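# The long way to teach a robot to tidy up

*2023-03-18*

The building in Mostcombe used to be a tyre warehouse, and on cold mornings the front half still smells like one. The back half has been tiled and painted. Parvaneh Kazemi gets in before eight, changes her shoes, turns on the lights over the work area and spends the first part of her day making a mess.

She tips a crate of toys into a tray, stirs them with her hand, and drops a cloth or two on top. Then she takes hold of the controls and uses a robot arm to pick the things out again, one at a time. When she has done that, she does it again.

Kazemi is an operator at Skundier, a small company that wants to sell sorting robots to toy libraries, childcare centres and charity shops. She has worked here since September. Before that she drove a forklift, and before that she was a dental nurse. She says the dental work was the better training.

"You're working in a small space with a tool and you can't quite see what you're doing," she says. "You learn to go slowly on the way in."

Every pick she makes is recorded: what the cameras saw, where the arm was, when the gripper closed. Each complete attempt is called an episode. The episodes are fed to a learning system, which tries to work out from them what the arm should do when it meets a tray it hasn't seen before. Skundier had 3673 episodes it considered usable on the day I visited. The engineers would like a great many more.

Gunvor Bakke, who runs the collection program, keeps the tally on a whiteboard beside the kettle. She is careful about the word usable. An episode is thrown out if a camera drops, if the operator bumps the table, or if the label attached to it is wrong. In the first month they lost 400 of them to a clock fault. The pictures and the arm positions had drifted apart, so the recordings showed the gripper closing before it had reached anything.

"We found it by accident," Bakke says. "Henryk was playing one back at half speed to show his daughter."

Henryk Kubiak looks after the hardware. He wrote the small program that now checks the timing at the end of every episode, and he is still annoyed that he didn't write it earlier.
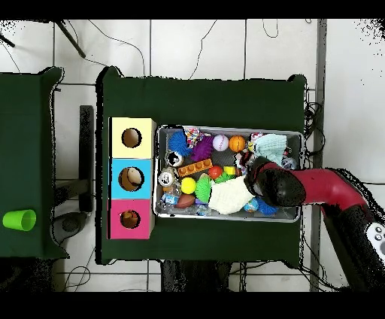 The choice of objects takes up more discussion than I expected. Balls are useful because they roll when they are touched badly. Spiky ones behave differently again, as the gripper can get hold of a spine and lift the whole thing by it, or let it slip. Cloth is the hardest. It has no fixed shape and it hides whatever is underneath, and a fold that looks like a good place to grab may be lying flat against the metal.

Clear plastic is a separate problem. The depth camera measures how far away each surface is, and it often sees straight through a bottle or gets a reading that makes no sense. Some teams leave such things out. Bakke keeps putting them in, on the grounds that people will put them in the tray anyway.

"Have you seen what comes back to a toy library?" she says. "It isn't only toys."

The bright cubes have round holes in their upper faces, and the colours make them easy to name in an instruction. An operator might be told to put the red ball in the blue cube, or any soft thing in the yellow one. The instruction is saved with the episode, so that the system can connect the words with the movement. Przemysław Sobczak writes the instructions. He started with a list of 30, all in the same tidy form, and found that the trained model fell over when someone asked for the same thing in a different way. He now collects phrasing from everybody in the building, including the courier.

One of his newer ones says "get the footy out from under there." It took two meetings to decide whether that was fair.

Kazemi's shift is split into blocks, with a break between them that she isn't allowed to skip. Bakke brought this in after looking at the recordings by time of day. Late in a long block the movements got faster and rougher. The objects still ended up in the right place, but the path the arm took was poor, and the system was learning from the path as much as from the result.

There are 4 operators, and each has a style. Kazemi comes straight down over an object and pauses before closing the gripper. Remigiusz Chmielewska approaches at a slant and hardly pauses at all. For a while the engineers wanted everyone to work the same way. They dropped that idea when a model trained on one person's episodes did worse on crowded trays than a model trained on everyone's.

Chmielewska is the quickest of them and has the most discarded episodes. He is cheerful about both. He has also argued for keeping some of the fumbles, where the gripper misses and the operator has to come back for a second try. These used to be cut. Now they are kept and tagged, so that the system has some record of what a person does after missing.

"If it only ever sees me get it right, it won't know what to do when it gets it wrong," he says.

The next step is a trial at Cisedo, a toy library two suburbs over that has agreed to have an arm in its back room for a season. Its coordinator has asked for one thing, which is that the robot be able to tell when an item belongs in the wash. Nothing in the present collection covers that. Sobczak has begun a page of instructions for it, and Bakke is looking for a supplier of cheap soft toys that can be dirtied in a consistent way.

The money is good until the end of the year. Most of it came through Nowicki, a packaging firm that makes trays and cartons and has an interest in anything that can fill them. Its people visit every few weeks and usually ask to see the arm work by itself. It can, on a tray with plenty of space between the objects. On a full one it still gets stuck, often on cloth, and somebody has to step in and take the controls.

Those rescues are recorded too. Bakke thinks they may be worth more than the ordinary episodes, since they begin at the exact point where the system ran out of ideas. She has added a second column to the whiteboard for them.

By mid-afternoon Kazemi had finished her third block and gone to make tea. The crate was back beside her chair, ready to be tipped out again.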